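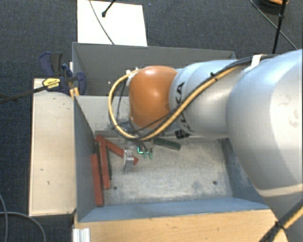 Trucos de taller para probar pinzas sin perder la tarde

¡Hola otra vez! Varias personas me habéis escrito pidiendo que junte en una sola página los apuntes sobre pinzas, ventosas y demás manitas de robot, que los tenía desperdigados por medio blog. Pues venga. Llevo desde julio comparando dos pinzas para vaciar cajones de piezas (una Garnen de dedos paralelos y una Stamora con dedos más finos) y tengo la libreta llena de tachones, así que os paso lo que me ha servido.

Empezad por el cajón y dejad la pinza para luego. Yo lo hice al revés y me pasé dos tardes cambiando dedos cuando el problema era que el cajón se movía un pelín con cada roce. Un sargento de los de carpintero en la esquina, bien apretado, y a otra cosa. Si tenéis dos cajones juntos, poned el sargento en la esquina donde se tocan y así queda sujeto el conjunto. Y marcad la posición en la mesa con lápiz, que la cinta se despega y luego no hay quien sepa dónde iba.

Con las paredes inclinadas, paciencia. Las piezas alargadas tienen la manía de acabar arrimadas a la pared, paralelas a ella, y ahí es donde una pinza gorda no cabe. Los dedos finos de la Stamora ganan en eso por goleada. Para compensar, la Garnen aprieta con más ganas y aguanta mejor una barra cogida por un extremo. ¿Cuál me quedo? Depende del día, ya os lo digo.

Los cables, por fuera y con holgura. Esto me lo enseñó Parveen Minhas, que lleva media vida montando brazos: dejad un lazo amplio a la altura de la muñeca, más grande de lo que os parezca razonable, y luego girad la muñeca a mano (despacio, con el brazo en modo lento) hasta los dos topes. Si en algún momento el cable se pone tirante, más lazo. Si el lazo roza el borde del cajón, cambiadlo de lado. Bridas, las justas, y sin estrangular el manojo. ¡Y cortadles el rabito a las bridas! Yo no lo hago nunca y siempre acabo con un arañazo en el antebrazo.

Para las piezas de prueba no hace falta gastar. Barras, bloques, cosas con cantos rectos y un par de piezas oscuras para ponérselo difícil a la cámara. Yo uso siempre el mismo juego y lo guardo en una lata de galletas. Lo importante es repetir las mismas colocaciones con las dos pinzas: una pieza suelta en el centro, una pegada a la pared, dos juntas y una cruzada encima o al lado de otra. Hago 15 intentos por colocación y apunto solo tres cosas, que son cogida, caída o choque. Al principio apuntaba nueve columnas y no las miraba después.

La luz. Ay, la luz. Un fondo de chapa gris con arañazos devuelve unos reflejos que vuelven loca a la cámara. Antes de tocar el programa, probad a mover la lámpara hacia un lado o a tapar la ventana con un cartón. Con la cámara Pirzada me subió muchísimo el número de piezas encontradas con eso y nada más. Si tenéis dedos metálicos pulidos pasa parecido: un poco de cinta mate en la cara exterior (nunca en la que agarra) quita casi todo el brillo.

Cuidado con los dedos y el fondo. Bajad la primera vez con un cartón de un par de milímetros en el fondo del cajón, y poned el límite de altura ahí. Luego quitáis el cartón y os queda ese margen de regalo. Con piezas muy planas tendréis que bajar más, pero que sea una decisión vuestra y no un susto.

Ah, el controlador. Probé el Cusovlow con los ajustes de fábrica y cerraba la pinza a golpes. En el menú de fuerza lo bajé a la mitad y fui subiendo poquito a poco hasta que dejó de soltar las barras. Guardad cada configuración con un nombre que se entienda, por favor, que yo tengo una que se llama «buena2» y otra «buena de verdad», y ni idea de cuál es la buena.

Priit Dambrauskienė me preguntaba en los comentarios si vale la pena una ventosa para esto. Para bloques con una cara plana hacia arriba, sí, va de maravilla. Para barras estrechas a mí se me escapaba el aire por los lados. Cuando tenga una ventosa más pequeña lo repito y actualizo esta parte.

Y una cosa de limpieza: pasad un trapo seco por el fondo del cajón y por la cara interior de los dedos antes de cada tanda. El polvillo cambia el agarre más de lo que pensaba, sobre todo con la Garnen.

Si tenéis otros trucos, dejadlos en los comentarios, que los voy añadiendo. Me interesa sobre todo cómo sujetáis cajones sobre una mesa que no se puede agujerear.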